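Halus: A Hand-Held Gripper for Picking Up Clothes

Suryani Ong
Final project report, Esoson Technical College

1. Introduction

Most of the grippers I used in class were made for hard parts with known sizes. A block or a bottle stays the same shape when you push on it. Clothing does not, and a gripper that handles a block well can close on a shirt and come up with nothing. For my final project I built a gripper, named Halus, that is held in the hand and meant for pinching fabric. The goal was a working set of jaws that could later be moved to an arm. The budget allowed for jaws and a linkage but no arm, so a person does the job of the arm for now.

I did the drilling and fitting at the Pattinasarany shared workshop and the assembly and testing at home.

2. Design

The jaws are moved by two angled linkage arms, one on each side, that meet at a metal mechanism in the center. Each arm turns on round metal pins. I chose this layout over a single hinge so the jaw faces would stay close to parallel as they shut. With a hinge, the tips touch first or the back touches first, and thin cloth slides out of whatever gap is left.

The base is wide and ribbed. It is bulkier than it needs to be for the jaws alone, but my first narrow version twisted in the hand when it was tipped forward. The camera looks over the base from behind, so the linkage and the jaws are always in view in the recordings.

The jaw faces are lined in blue. The first lining I tried was a hard plastic that was easy to cut but had very little grip. The replacement is a soft strip bought from Costska in a roll 2 meters long, which was enough for all the versions I made. The strips wear along the front edge and need to be changed now and then.

3. Testing on loose cloth

Cloth was left bunched up for this test. The jaws come in from above, straddle a ridge and close.

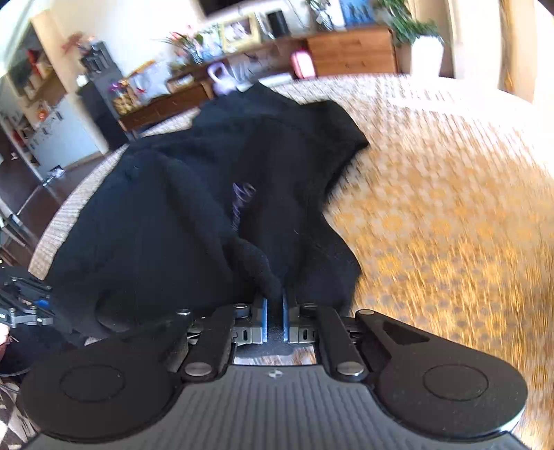 Figure 1. Jaws closed on a small peak in the black cloth.

I made 17 attempts in this position. The main thing I learned was that the opening should be small before the jaws reach the fabric. If I came in with the jaws wide open, they swept up too many layers and the linkage stopped before it was fully shut. If I came in nearly closed, the tips pushed the ridge flat. The best results came from a narrow opening and a slow approach, with the tips touching the surface under the cloth before closing.

I also found that soft, fleecy cloth is easier than I had planned for. It holds a fold by itself. Smooth shirt material fell flat again between attempts and I had to raise a new ridge by hand each time, so I left it out of the results.

4. Testing on a garment

Next I used a black fleece top spread over a round table. A whole garment has thick places and thin places, and I wanted to see how the jaws handled the change. Seams and the collar were hardest. The jaws would close on them, but the fabric was thick enough that the pads met it at an angle, and the grip depended on one edge only. Away from the seams there was enough material to raise a fold in front of the jaws and take hold of it there.

Another problem was lighting. With the curtain open, the sunny side of the tablecloth washed out in the recording and its pattern was lost. I did not fix this. A black garment still shows up well against a pale cloth, but I could not tell how far the tips were from the table on that side.
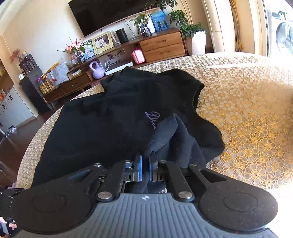 5. Testing with two grippers

Folding and stretching need two points of contact, so the last test used a second gripper at the other end of the item.

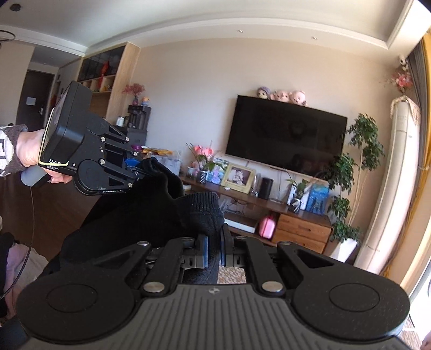
Timing between two hands was the hardest part of the project. One gripper has to hold still while the other takes up the slack, and it is easy to pull with both. A sock is a good item to practice on. It is small, and a knit will stretch some before it slips. With the black sock held in a diagonal band between the two sets of jaws, I could see in the recording which end was carrying the load, and the end in the blue pads was bunched much less when the pull was even. The smaller gripper, the one with the yellow trim, has its jaws well out in front of the body, and I would like to copy that. On Halus the base sits so close behind the jaws that it can block a second tool from coming in low.

6. Remaining work

- Move the jaws farther forward of the base.
- Round off the front corners of the pads so they do not catch on knits.
- Add a stop to the linkage so the opening can be set before each attempt.
- Repeat the garment test with the curtain closed.

The pins also need a better fit. Two of them had worked loose by the end of September and I tightened them with thread locker, but the holes are slightly oversize and should be drilled again in new plates.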